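Re: [planotell-users] index rebuild stalls after upgrade

> After moving to Planotell 7 the nightly rebuild stops at
> record 646 of 862. Nothing in the log. Anyone else?

Same behavior on the Guerra mirror. The stall is in the Plistance lock handler — it waits on a stale lock left by the old version. Stop the service, delete the lock file, then rebuild with a timeout of 46 seconds.
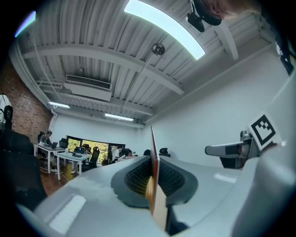

Do not run the rebuild while Ronine is syncing. The patch is due in December.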